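Ticket 300 – left/right swapped + jaw width stuck after pause
Project: Livora (student team, snack packing task)
Opened by: Eylül Gökçe
Assigned: Nurhan Çınar
Priority: high, we demo soon
Status: open (partly fixed)

Opened Saturday, August 20, 2022

Problem: if I pause a recording and resume, the two hand grippers come back with wrong names maybe half the time. Left folder gets the right hand video and other way around. Jaw width doesn't swap with the video though, so you get video from one hand and width from the other. Playback shows the jaws opening while the number says closed.

Also second thing, might be same bug – width on one hand freezes at whatever it was when I hit pause. Stays there till I unplug.

Setup: both grippers on the Arkus hub, recorder is Esach, the build from May. Laptop is the club one. Task is packets out of the box, one per hand, hold, put back.

Steps:
1. start session, both hands show green
2. pick one packet per hand, hold it up
3. pause (I use the keyboard, not the pedal)
4. wait
5. resume, do the next packets
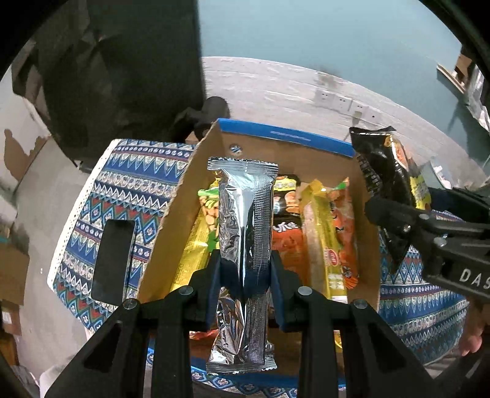

Short pauses seem fine. Under 5 seconds I never got it. Over 60 seconds it's nearly every time, so I'm guessing something goes to sleep on the hub and the order gets made again when it wakes up. Didn't change anything in the config before this started. Well I changed the save folder. Don't think that matters.

Log after resume, same each time:
device lost
device lost
device found (slot 0)
device found (slot 1)
calibration: using cached

Comment – Nurhan
Looked at the log. No serial numbers in it, just slots, so the recorder gives out left and right by who answers first. Wrong way to do it. Can you check 2 things:
- does it happen with the cables straight into the laptop, no hub
- does the width freeze on the same physical gripper every time or does it move
And please don't delete the bad sessions, we can rename them if the swap is clean.

Comment – Eylül
No hub: did the long pause over and over, names stayed right. Put hub back, swapped on the second try. Width freeze is always the same gripper, put tape on it now so I can tell. So probably two bugs sorry. Want me to open another ticket for the width?

Comment – Nurhan
Keep it here for now. Try a different cable on the taped one. Then the jaw test – full open, full closed, slow, packet in between on the last close. Foil ones are slippery so go easy. Send me the width csv.

Comment – Eylül
Different cable, same freeze. csv is in the shared folder under jawtest. Numbers are ok before the pause, flat line after. Open/close does nothing to it.

Also how do I tell which sessions are swapped without watching all of them?? Jaw tape isn't visible from its own camera, I put it on the back. dumb 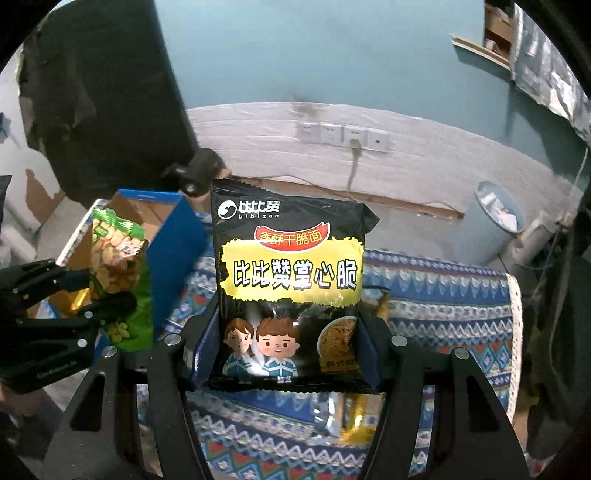 Sorting the old sessions is easier than you think, don't watch them, just open one frame after each resume. Look for which edge the other gripper comes in from. With the green bag one it comes in from the left edge, so the camera is on the right hand, whatever the folder says. If the hands are crossed or the other one is out of view skip ahead a bit. Put the results in the sheet, column "true hand", just L or R. – Nurhan

Comment – Eylül
ok that works, going fast. Some clips have swapped twice (paused twice) so I'm noting it per segment instead of per file. Hope thats ok for your rename script. Sezer bench is free tonight if you want to see the freeze in person.

Comment – Nurhan
Per segment is fine, script needs a small change. Pushed a patch to our Esach branch: it reads the serial at start, writes it to the session header and refuses to resume if the serials don't match. You'll get a red message, just press retry. Hub sleep is turned off too, setting was burried in the Arkus menu under power.

Width freeze not fixed. I think the encoder isnt restarted on resume, only the camera is. Until I find it: no pausing on the taped gripper, stop the session and start a new one.

Comment – Eylül
Patch installed. Long pauses ok so far, names right, no red message yet. Stop/start is slow but width is live every time. More csvs coming, roughly half the old sessions are in the sheet – rest tommorow.

Status changed: swap – fixed, needs testing. Width freeze – open.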